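Minutes of the planning meeting for the Bulivel open day – February 19, 2019
Minutes taken by me, Wanpen Mahawong, so blame me for the spelling.

We got going a few minutes after everyone had found a chair and a cuppa. The last minutes were accepted without changes. The main business was the robot arm demonstration for the open day, so we did that first while people were still fresh, and the whole lot of us crowded in at the screen to look at where the block job is up to.
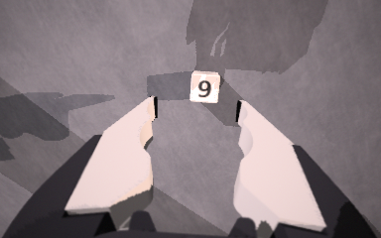
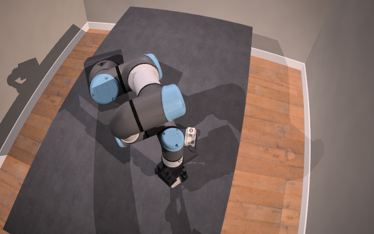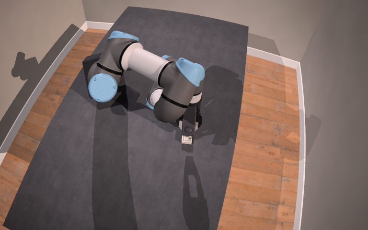 How long will each group get at the demonstration?

Fifteen minutes, with a short gap before the next group comes in. If we run behind we'll trim the talk at the start and leave the question time alone, as that was the part people liked best last year.

1. The demonstration

The block job stays as the main item. I'd been a bit worried it would look dull next to the big machines downstairs, but the room was pretty keen on it – small numbered blocks are something a seven-year-old and a grandparent can both follow, and you can call out a number and get the crowd involved. We'll run it in the simulator on the big screen, with one person talking and one person at the keyboard.

There was a long discussion (longer than it needed to be, in my opinion!) on whether visitors should be allowed to pick the block themselves. We agreed they can call it out, but our person does the typing. The word "simulator" will go on the sign in large letters, so people know before they walk in that they're seeing a computer model of the arm.

Someone asked if we could slow the whole thing down so the kids can see the fingers close. I said I'd try half speed and quarter speed and bring both along next time. Two people thought quarter speed would put everyone to sleep. We'll see.

The colour of the shadows came up too. I think they're a bit heavy on the tabletop and I'd like to soften them before the day. The feeling was that it's fine either way, so I'll only do it if I have a spare afternoon.

2. Numbers and bookings

We had 405 names on the list by the end of January, and the fire limit for the building is 500 at any one time, so we're in decent shape. The demonstration room is the squeeze. I've asked for the folding wall to be pushed back, which would help a lot, and I'm waiting to hear.

It was agreed that bookings for the demonstration will be by coloured ticket, handed out at the front desk on the day. No phone bookings. Last time the phone list and the desk list didn't match and we had two full groups standing in the hallway glaring at each other.

3. Money

The quote from Flerard for the big screen, stand and speakers is $1,449, delivery included. I thought that was steep. Poninis came in cheaper but won't deliver until the morning of the open day, and none of us wanted to be plugging in cables with visitors at the door. We're going with Flerard, and I'll ask if they'll knock a bit off for the second speaker, which we probably don't need.

Printing of 200 programs was approved. If we run out we'll photocopy more upstairs.

4. Who talks

We need four presenters and we have three. I'm happy to do the early groups but my voice won't last the whole day, so please put your hand up if you can manage even an hour. There's a script, you don't need to have any background in robots, and the keyboard person will help if you get a curly question.

We also went through the questions that came up last year. The favourite was "will it take my job?" and I'd like a better reply than the mumble I gave. Everyone is to send me a sentence or two and I'll put them together.

5. Paisan visit

The group from Paisan would like to come through before the public is let in. This was fine with everybody. They've asked to see a full run of the block job with no talking over the top of it, then sit down for coffee and go through how we set up the grasping. I'll host that one. Could whoever has the key to the small kitchen please bring it back – I've now asked twice.

6. Other bits

The path from the car park needs signs. The old ones still point to the door that was bricked up.

Name badges: same as last year, with bigger writing.

The sausage sizzle was put off to the next meeting as we couldn't agree on onions.

Jobs to do before we meet again
Me: half and quarter speed runs, the call to Flerard, the job question, and the Paisan times.
Front desk: coloured tickets, badges and programs.
Everyone: find us a fourth presenter.

We packed up just before the cleaners came through. Next meeting is in the same room, and I'll send the time by email once the hall bookings are sorted.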